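**Chore benchmarks: the two-button station**

8 June 2021

The question we get most from readers who run small shops is whether a two-handed robot can take over a kitting bench or a kitchen counter yet. For most of the work at either place, the answer is still no. The gap is narrower than it was in November, though, and it is easier to describe now that two groups are publishing results on the same kind of task.

Joteck's spring release includes a bench task with very little on it. The robot must press two push-button switches, one with each hand, and then lift a shallow tray with both hands and keep it level. It stands in for a common shop-floor sequence: acknowledge the station, pick up the tote, pass it on. The household version is close enough (start the appliance, carry the tray) that Rorska reports its kitchen numbers on the same layout.

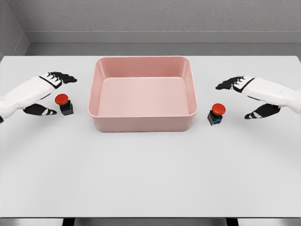

*Simulated two-button station: tray at center, one red-capped switch and one hand per side.*

Joteck trained the policy on 2,000 simulated episodes and scored it on 666 more with the tray and switches shifted at random. Single presses are close to solved. Simultaneous presses are weaker, and the usual fault is a late second hand. If the two contacts fall outside the timing window, the run is marked failed even when both switches register.

The tray lift is where most of the remaining failures sit. A thick rim helps, but the fingers have to close on both sides at matching height. A small mismatch tilts the tray, and with parts in it the load shifts toward the low side. Joteck tests the tray empty. Rorska adds cutlery and loses almost 36 points of success rate compared with its own empty-tray result.

Transfer to hardware is the other open item. The Lisden lab ran the Joteck policy on a physical bench for 9 days without retraining. Presses carried over with minor offset correction. Lifts did not, mainly on account of rim friction, which the simulator treats as constant. Lisden has since added fingertip force limits and plans to repeat the run.

For anyone pricing equipment this year: a fixed pusher still beats a hand at pressing buttons, on cost and on cycle time. Hands become worth a look when one station has to cover several short jobs with frequent changeover. Wang's comparison sheet lists cycle times for both options and will go out with the next issue.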